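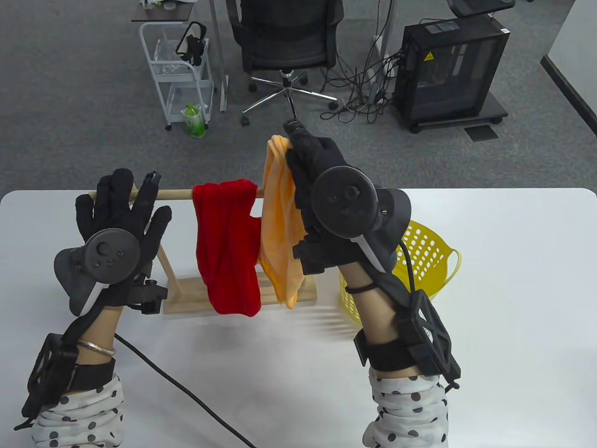
Small drying racks for the laundry room: gallery notes

Collected on this page are notes on bench-top and freestanding drying racks kept in the Filthorpe laundry room. The notes cover frame type, bar arrangement and how towels and cloths behave on each. Compiled by Nele Schmieder, with corrections from Serpil Oral. Last revised 28th August.

Only the one picture has been loaded so far. The remaining entries keep their captions and numbers so that cross-references in the parts list still work.

Entry 1. Bench-top rack, single bar
Light wooden rack on a white table, with a red cloth and an orange towel over the horizontal bar. Angled legs, upright support, flat rectangular base. The yellow perforated basket is behind it, on the right.

The bar is a plain dowel. Items should be hung with the fold centred on the bar and the two sides level. A bunched fold puts several layers of fabric against each other and they dry last, so open the fold out before leaving the load. For a hand towel, pinch the top edge, lift clear of the bar and lay it back down. Dragging it along the dowel raises the grain on untreated timber and pulls loops out of terry cloth.

Two small items fit side by side. Leave a finger's width between them. Reds and oranges should not touch while damp, whatever the label says about colourfastness.

Entry 2. Folding floor rack, Bradis
Steel, plastic coated, 100 cm high when open. The coating has lifted at both lower hinges and there is surface rust under it. Usable for dark items. Whites go elsewhere until the hinges are cleaned back and recoated. Part number for the hinge set is 3948, ordered in December and still on the shelf in its bag.

Entry 3. Wall rack, Wegener
Concertina type, five bars. Extends 400 mm from the wall plate and must be pulled to full extension before loading, otherwise the rear bars sit too close for air to move between them. The wall plate is fixed into studs on one side and a plasterboard anchor on the other — keep the heavier items to the stud side, on the left as you face it.

Entry 4. Over-door rail, Astitz
Suits doors up to 40 mm thick. Felt pads were added to the hooks after they marked the paint. One towel only. Anything heavier tips the rail forward and the towel ends up on the floor behind the door.

Entry 5. Ceiling airer
Four timber laths in cast ends, raised on a cord and cleat. Best drying times of the group, as the warm air collects up there. Check the cord where it passes over the pulley; the old one had frayed almost through before it was replaced. Cleat off with a full figure eight and one locking turn.

Notes on loading
Spin first. Cotton towels from the 400 rpm setting are too heavy for entries 1 and 4 and will drip on whatever is underneath. Use the faster setting or wring by hand.

Hang cloths on the short axis where the bar is low. The lower end should clear the base, as fabric resting on timber leaves a tide mark and dries stiff along that edge.

Turn thick items once, at the halfway point. Thin cotton needs no turning.

Baskets with perforated sides are preferred for holding washing before it goes up. Solid tubs trap moisture at the bottom and the last item out smells of it.

Notes on timber
Wipe dowels and bases with a barely damp cloth and dry them straight away. Oil is acceptable on bases. It is not recommended on bars — it transfers to pale fabric for weeks afterwards, and we lost a set of cream tea towels that way. Sand rough patches with fine paper along the grain and wipe off the dust before rehanging.

Corrections
Entry 3 previously gave the stud side as the right. It is the left. (S.O.)
The colour of the Bradis coating was listed as grey and has been removed from the entry pending a check against the carton.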